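Looking after plastic plates, colanders and squeezy bottles

Plastic kitchenware lasts for years if it is kept out of the hottest part of the dishwasher and dried properly before it goes back in the cupboard. Most of what gets thrown away is only stained or sticky.

Cloudy or sticky plastic

A tacky feel usually comes from old cooking oil. Washing-up liquid on its own won't shift it. Mix 2 tablespoons of bicarbonate of soda with enough water to make a paste, rub it on with a soft cloth, leave for 16 minutes and rinse in warm water. Don't use a scouring pad. The scratches hold grease and the piece will go sticky again sooner.

Colanders are the worst for this, as starch from pasta and potatoes dries in the holes. Rinse them straight after draining, from the underside, so the water pushes the bits back out the way they came. For holes that are already blocked, an old toothbrush works better than a cocktail stick, which tends to snap.

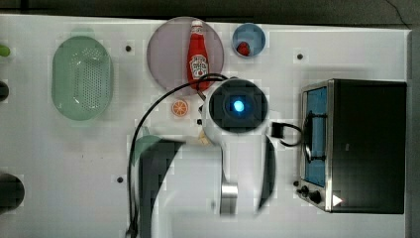
Pale green oval colander, with a ketchup bottle on a round plate.

Tomato stains

Tomato sauce marks light-coloured plastic within an hour or so. Wipe the plate with cold water first – hot water sets the colour – and then wash as normal. If there is still an orange tinge, put the plate on a sunny windowsill for an afternoon. Benedikt Brandes wrote in to say he gets the same result by rubbing the stain with a cut lemon and leaving it overnight. I have tried it on a white tub and it took two goes.

Curry stains are harder. Sunlight fades them but a faint yellow often stays.

Sauce bottles

Wipe the nozzle after each use and close the cap fully. Dried sauce round the opening is what makes a bottle spit. If it is already blocked, unscrew the cap, stand it in a mug of hot water for 4 minutes and clear the hole from the inside.
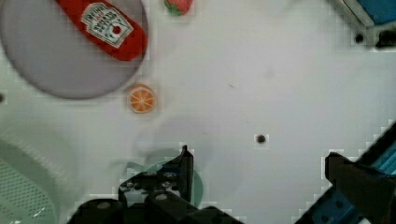
To get the last of the sauce out, store the bottle on its cap in the fridge door. A jam jar keeps it upright if the door shelf is too wide. You can also add a teaspoon of vinegar, shake well and use what comes out in a marinade or a pan of baked beans. Don't add water and put the bottle back in the fridge, as thinned sauce doesn't keep so well.

Storing it all

Stack plates with a sheet of kitchen paper between them if they are at all soft or prone to scratching. Keep colanders at the top of the pile, or hang them up. Anything put away damp will smell by the end of the week, and lids are the usual culprit.

Gion Tanner asked about a Trolleck storage box that had warped in the dishwasher. Sometimes a warped lid can be eased back by soaking it in hot tap water and leaving it under a heavy book until cold. A warped base hardly ever goes flat again – use it under the sink for cloths.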